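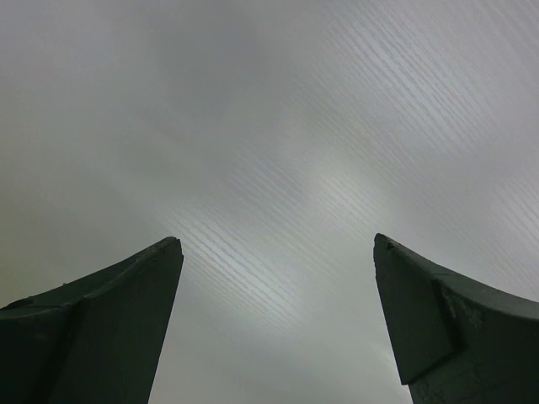
Textilpflege im Hauswirtschaftskurs, Handout zu Einheit 2: Weißwäsche legen

Willkommen zurück! Letztes Mal haben wir sortiert und gewaschen, jetzt geht es ans Zusammenlegen, und ich gebe gern zu, dass das mein Lieblingsteil ist. Wer gerade aus der Praxisphase im Gästehaus Halska kommt, kennt das meiste schon, darf aber trotzdem mitmachen (gerade dann!).

Zuerst der Tisch. Wischt ihn trocken ab und räumt alles weg, was abfärben kann, also Stifte, Kaffeebecher, bunte Lappen. Dann kommt das erste Stück. Ich fasse Weißes am liebsten an einer einzigen Stelle und hebe es kurz an, bevor irgendetwas gefaltet wird. So sieht man sofort, wie der Stoff fällt und wo eine Naht verläuft — und an der Naht orientieren wir uns nachher.

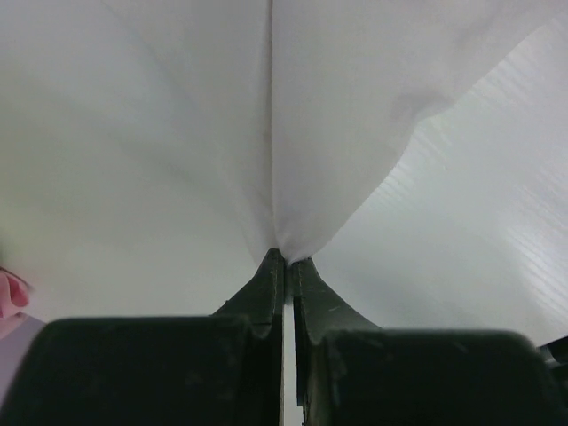

Große glatte Stücke legt ihr mit der Naht zu euch hin und streicht von der Mitte nach außen. Bitte nicht zerren! Baumwolle verzieht sich schneller, als man denkt, und dann liegen die Kanten nie wieder sauber aufeinander. Danach einmal längs halbieren, Ecken auf Ecken, noch einmal längs, und erst jetzt quer. Im Wäscheraum Kotach wird quer gedrittelt, bei Mateos geviertelt, das hängt einfach von der Regaltiefe ab. Für den Kurs nehmen wir die Drittel.

Gestricktes ist ein bisschen anders, da bin ich selbst lange ungeduldig gewesen. Wenn man es an einem Punkt hochnimmt, zieht sich alles zu Falten zusammen, und die müssen auf dem Tisch erst wieder raus. Also ablegen, mit der flachen Hand lockern, kurz liegen lassen, dann falten.
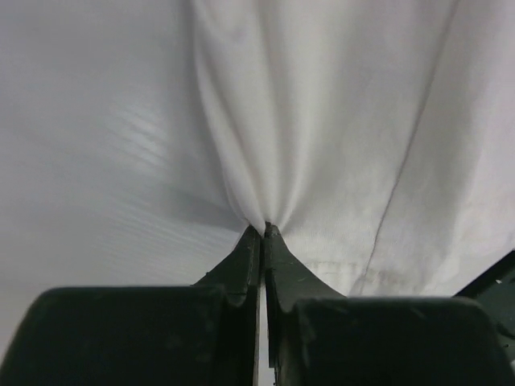
Schaut beim Glattstreichen auch gleich nach Flecken, vor allem in der Nähe von Säumen. Ein leichter Grauton kann Schatten sein, deshalb dreht das Stück einmal zum Fenster. Bleibt die Stelle sichtbar, kommt es in den Korb zur Nachbehandlung und auf keinen Fall in den Stapel. Den Zettel mit dem Gewebe bitte dazulegen, sonst rätseln wir nächste Woche wieder.

Noch etwas zum Stapeln: geschlossene Kante nach vorn, Schweres nach unten, und jeder Stapel nur so hoch, dass er beim Tragen nicht rutscht. Auf unserem Regalbrett haben ungefähr 400 Millimeter Höhe Platz, das reicht gut.

Bis zum nächsten Treffen: Legt zu Hause ein Betttuch und ein gestricktes Teil nach der Anleitung und schreibt auf, an welcher Kante ihr angefangen habt und was schief wurde. Stichworte genügen. Die Blätter kommen in die Mappe »Vandumum« vorn am Pult, bis spätestens Ende Oktober.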